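Fosgate Makers Forum > Robotics and Automation > Methods and Results

Thread: Taped grid results are in, and I'm properly chuffed

gridwright
Posted 2025-11-29

Long post, sorry, but I've been bursting to share this one! Some of you will remember my moaning back in March about our two-arm tabletop setup and how every score we got seemed to depend on who had laid the objects out. Same policy, same objects, and one person would get a lovely set of results while the next got rubbish.

So we stole an idea from the Bradudness write-up (the one that did the rounds here in spring) and put a grid of blue painter's tape straight onto the brown paper. Each trial sheet now says which cell an object goes in and which way round. The person setting up doesn't get to choose. The job for the arms is simple enough: move household bits between a yellow plastic basket on one side and a wicker one on the other, with cells of the grid as stopping points in between.

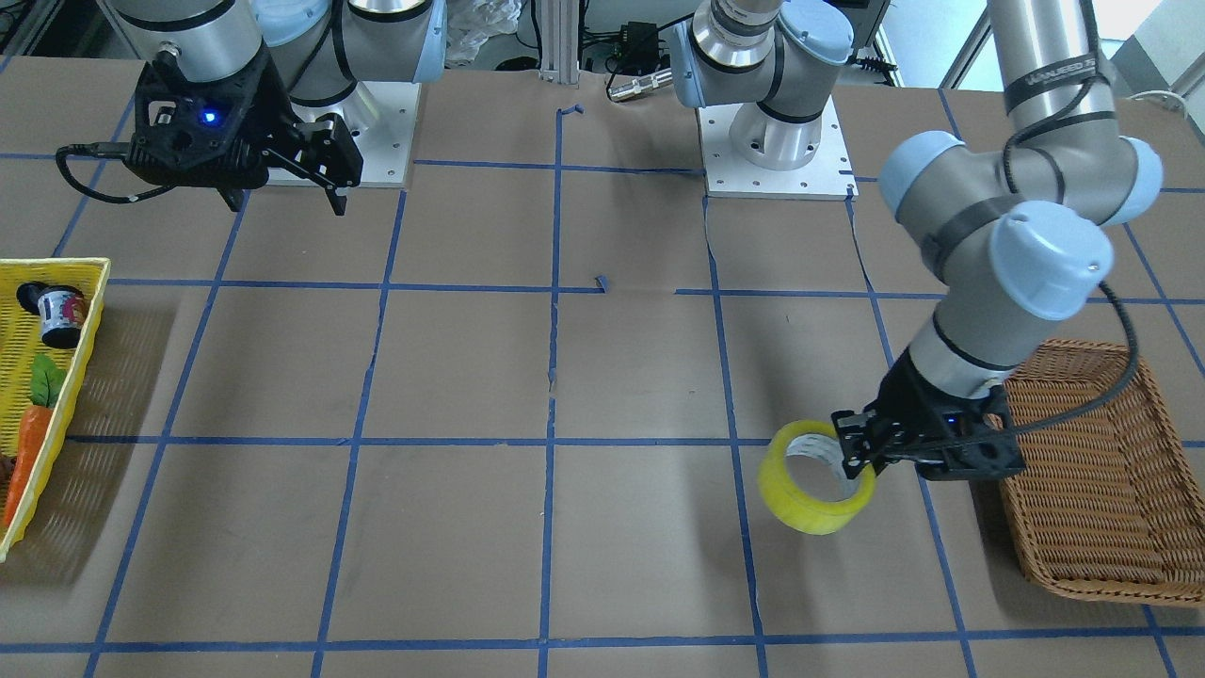
We ran 700 trials in all, with the start cells drawn at random from a list before anyone went near the table. The old free-placement data was bunched up terribly when we went back through it. People put things where it's comfy to reach, so the middle cells were full of starts and the far corners had hardly any. With the grid the spread is even by design, and for the first time I can plot success by cell and see the shape of it. There's a clear weak patch along the back, and I'd never have spotted it from the overall score!

The other thing I love is how cheap it is. A few rolls of tape and an afternoon.

solderpuddle
Posted in reply

Brilliant, and thanks for writing it up. One worry though. If your policy takes in camera images, haven't you just handed it a lovely high-contrast ruler? It might be learning "the thing near the crossing of two blue lines" and then fall over on a plain table.

gridwright
Posted in reply

Fair, and it's the question I was hoping somebody would ask. Have a look at what the wrist view gets:

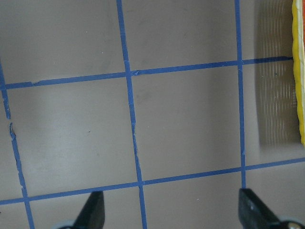 So yes, it has plenty of tape to look at, and I can't swear it isn't using it. What I can say is that we did a plain paper run afterwards, 100 trials with the tape lifted and the positions set from a cardboard template. The score dropped a little. The weak patch along the back stayed put, which makes me think it's to do with reach and wrist angle more than with the lines.

solderpuddle
Posted in reply

"Dropped a little" is doing a lot of work there! I'd want the plain run to be the headline and the taped run to be the footnote. If the floor markings are in the training data and in the test, you're testing on home turf.

pockets_of_air
Posted in reply

I'm going to disagree with solderpuddle. The grid is there to make starts repeatable, and it does that. Every lab bench has something on it the model could latch on to (cable, post, a shadow from the window). At least with tape you know about it and can peel it off.

My own question is about straightness. Those lines wander a fair bit. Does it matter if a cell isn't quite square?

gridwright
Posted in reply

Not for us, no. We score by cell, and an object is either inside its cell or it isn't. If you were measuring placement error in millimetres off the tape you'd be in trouble, and I'd use a printed sheet. The Shirazi group's sheet is lovely for that, by the way, if you can get it printed large enough.

Right, several people have messaged asking how we actually run a trial, so:

1. Draw the trial card. It gives the object, the start (a basket or a cell) and the goal.

2. Set the table to match, then step back past the line on the floor. No nudging after that, however tempting.

3. Start the run and leave it alone until the gripper opens or the clock runs out. With ring-shaped things like the packing tape, write down how it was held, a finger through the hole or a squeeze from outside. We lumped them together at first and it muddied everything.

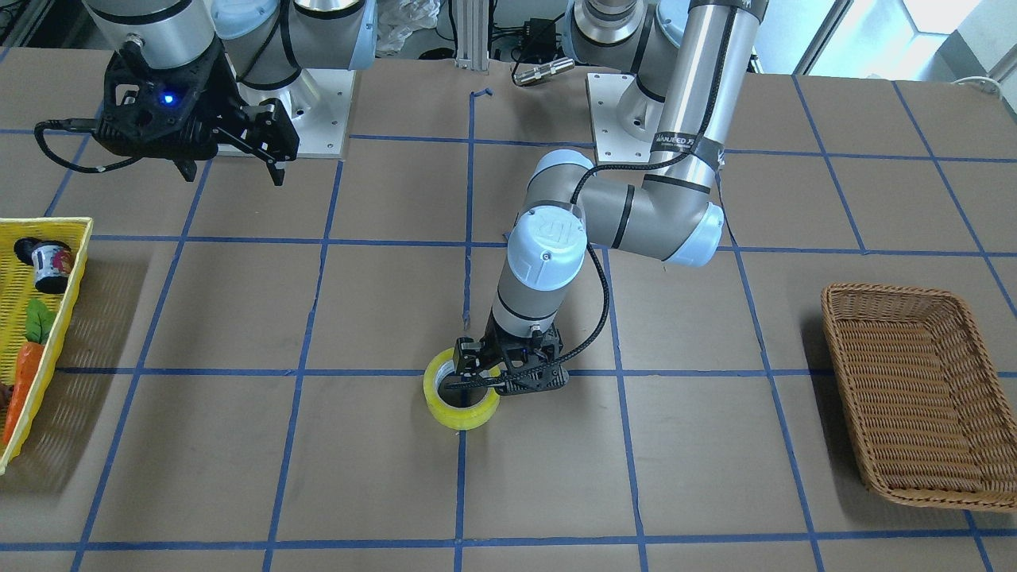 4. Score it twice, by 2 people who don't confer. Where they disagree, go back to the recording.

5. Before the next card, check the tape for lifted corners and press them down. A flap can snag a finger.

lemlow_lurker
Posted in reply

Been reading quietly for ages, had to sign up for this! We run the Lemlow kit at our college with a single arm and our starts are a mess. Two daft questions. Do you keep the baskets in one place, or do they move? And do you swap sides?

gridwright
Posted in reply

Not daft in the slightest. The baskets get set by eye against the tape lines, so they do vary a bit in angle. I rather like that bit of slop in the training data, though solderpuddle will tell me off. Sides we haven't swapped yet, and we should.

Both arms start open and clear of the paper, so the cells are in full view of the head camera before anything gets going.

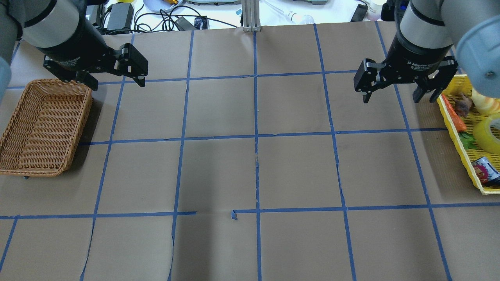 Head camera view, both grippers open over the grid. Wicker basket left, yellow tray right.

lemlow_lurker
Posted in reply

Oh that's really helpful, thank you. I hadn't thought about keeping the gripper out of the way at the start. Ours parks right over the middle and blocks half the table!

solderpuddle
Posted in reply

I will indeed tell you off. If basket angle varies and you don't log it, you've moved the old problem from the objects to the baskets. Put a corner mark on the paper and note the angle on the card. Takes seconds.

And I still think the plain run needs to be bigger. But I'm not knocking it. Success by cell is a far more useful picture than one lonely percentage, and I'm pinching that for our own arm.

pockets_of_air
Posted in reply

Agree on logging the baskets. Still don't agree on the headline. What about a middle way, where you move the whole grid over by half a cell and run the same cards? If it's leaning on the lines, the score should wobble. If it's reach, the weak patch stays where it is on the table.

gridwright
Posted in reply

Ooh, I like that very much! Half a cell over, same cards, and a proper note of basket angle this time. The paper needs replacing anyway, so we'd be laying fresh tape regardless. I'll put the per-cell table up in the files section tonight, and if anybody wants the blank trial cards, they're in there already under Fosgate tabletop.

lemlow_lurker
Posted in reply

Got the cards, cheers. Off to buy tape.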